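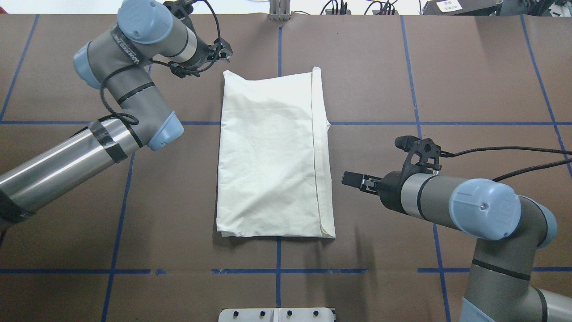
3.2 Fold outcome and the scoring of edges

Fold outcome was scored separately from fold sequence. Two cloths may be taken through the same sequence and still end up with quite different shapes, and a linen shelf only ever receives the shape. Four properties were recorded for each piece: overall proportion, edge straightness, corner form and surface wrinkling. Proportion was taken as the ratio of the longer side to the shorter one. Edges and corners were scored one at a time, as it was common for a single piece to hold both good and poor examples. In Figure 2a, for instance, the cream-white cloth forms a tall rectangle close to twice as long as it is wide, and its bottom edge is straight and crisp, yet the top left corner is slightly crumpled and rounded. A single overall mark would have hidden this difference. The raised, doubled hem along the right side was entered under layer overlap and was not counted as an edge fault.

The sample consisted of 127 pieces of flat linen drawn from the general stock at Tultemdale. Pieces were chosen to cover the range of sizes in ordinary use, from small hand cloths up to pillowcases and bath towels. Fitted items, garments and anything with elastic were left out. Pieces with torn hems were also removed, but discoloured pieces were kept, as colour has no bearing on how a cloth folds and removing them would have biased the sample toward newer stock. Each piece was given a code and passed through the protocol once. Repeat folding was treated as a separate question and is taken up in Section 5.

Straightness was scored on a scale from 0 to 4. A score of 4 was given where an edge followed a straight line along its full length with no visible departure. A score of 3 allowed one shallow bow. A score of 2 was given where the edge bowed in more than one place or where an inner layer showed past the outer one. A score of 1 meant that the general direction of the edge could still be made out, and 0 meant that no edge could be identified. Corners used the same range, with the highest score kept for corners in which all layers met at a common point. Rounded corners were held to a maximum of 2, even where the adjoining edges were good.

Wrinkling was handled more simply. Early trials with a five-step wrinkle scale gave poor agreement between scorers, mainly in the middle of the range, and the scale was reduced to three classes: smooth, lightly wrinkled and heavily wrinkled. The lightly wrinkled class covers soft creases that run across the face of the cloth without changing its outline. Where creasing had pulled an edge inward, the piece was placed in the heavily wrinkled class and the edge score was lowered as well. This double entry is deliberate. A crease that stays within the face of the piece will usually flatten under the weight of a stack, and a crease that reaches the edge usually will not.

3.3 Intermediate states

Final shape alone says little about where a fold went wrong. A rounded corner may be left over from the first fold, when the layers were placed out of line, or it may appear at the very end as the piece is squared up. For this reason intermediate states were recorded as well, and each was assigned to one of four classes: spread, partly gathered, layered and closed. A spread cloth shows most of its area in a single layer. A partly gathered cloth has lost its flat outline but has no clear fold line. A layered cloth has at least one fold line that runs from one side to the other. A closed cloth has reached its intended outline, whatever the quality of that outline.

The partly gathered class gave the most trouble. Scorers tended to read such a piece according to what they expected it to become, and would mark a bunched cloth as layered if its outline was close to a rectangle. The instructions were therefore changed so that the fold line had to be found first and the outline considered second. 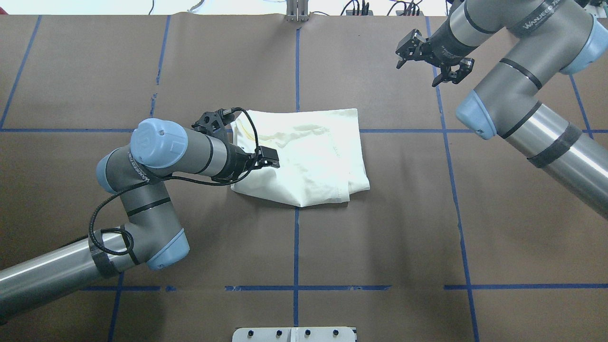
Agreement improved once this rule was in place, and the earlier records were scored again under the new wording. The remaining disagreements were almost all of one type, in which a cloth had been folded and had then slumped, so that a true fold line was present but lay beneath loose fabric. These were settled by discussion and entered as partly gathered unless the fold line was visible at both ends. The effect of this choice is to undercount layered states slightly. It was preferred to the opposite error, which would have credited pieces with a structure that could not be checked.

The class of an intermediate state was recorded without reference to the final score. Scorers worked through the intermediate records first, in mixed order, and received the closed states in a second batch with new codes. The two sets were matched only after scoring was complete.

3.4 Position, reference lines and alignment

A cloth that is well folded but turned on the surface can look poorly folded, particularly when it is viewed at an angle. This effect was noted during preparation in September, when several pieces with even edges were marked down because one side seemed longer than the other. Scorers were then asked to judge each edge against its opposite edge and to ignore the direction in which the piece was pointing. Rotation was recorded in its own column and has no part in the fold score.

Three sources of apparent misalignment were separated. The first is true skew, in which the layers have been laid at an angle to one another and the outline is not a rectangle. The second is rotation of a sound rectangle. The third is creep, a slow shift of the upper layer over the lower one, which leaves a narrow step along one side. Skew and creep both lower the edge score. They differ in their remedy: skew calls for the fold to be opened and made again, while creep can usually be corrected by drawing the upper layer back into line.

Fabric weight was considered as a covariate and was recorded for all pieces, though no piece above 500 g was included. Heavier cloths creep less and hold a rounded corner more firmly. Lighter cloths take a sharper corner but are easily disturbed, and a small pull at one side can move the opposite hem. The interaction between weight and the number of layers is reported with the main results.

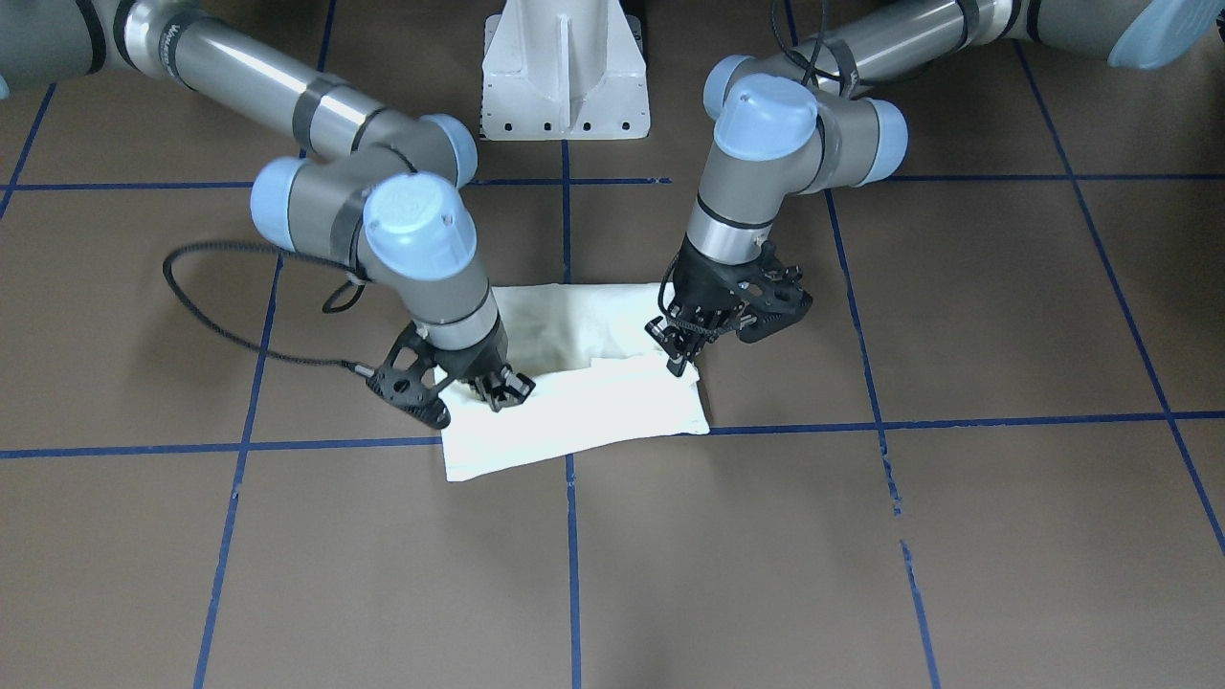

Alignment was judged by eye, without measuring tools laid on or against the linen. A ruler placed on a soft cloth presses down its upper layers and changes the edge being measured, and lifting the ruler away may shift the fabric again. Fixed lines on the support avoid this problem. The brown surface in Figure 2c is marked out with a grid of blue tape, and the white cloth lies folded over on itself within view of those lines, so that its direction can be compared with a reference without further handling. Where a side of a cloth ran over a tape line, the visible lengths on either side were used. Tape lines that were themselves slanted were not used for scoring.

Figure 2. Cloth states on the marked surface: (a) folded to a tall rectangle; (b) bunched into soft folds; (c) folded over on itself. The panels are not arranged in order of time.

3.5 Comparison with existing schemes

Two published scoring schemes were considered before the present one was adopted. The Goltulis scheme gives a single mark from one to ten and was written for display stock, in which the front edge matters far more than the others. It is quick to apply, but a piece with one excellent edge and three poor ones can receive a high mark. The Buva scheme scores all four edges and gives them equal weight. It comes closer to the needs of storage, though it has no entry for corners and treats any crease as a fault.

The scheme used here follows Buva in scoring edges separately and adds the corner and overlap entries described in Section 3.2. To allow comparison, a subset of 86 pieces was also scored under the unmodified Buva rules. The two sets of edge scores were in close agreement for closed cloths. They differed for pieces with a thick doubled hem, which the Buva rules tend to read as an uneven edge. Most of the pieces affected were of the Qaisi pattern, a stock line with a wide hem that stands up above the layers next to it when folded to the outside.

One limit of the scheme should be noted. It describes the visible upper surface and the outline, and it gives no information about the arrangement of hidden layers. Two pieces with equal scores may behave differently when lifted or stacked — one holding together and the other opening along an inner fold. A lift test was added for this purpose and is described in Section 4.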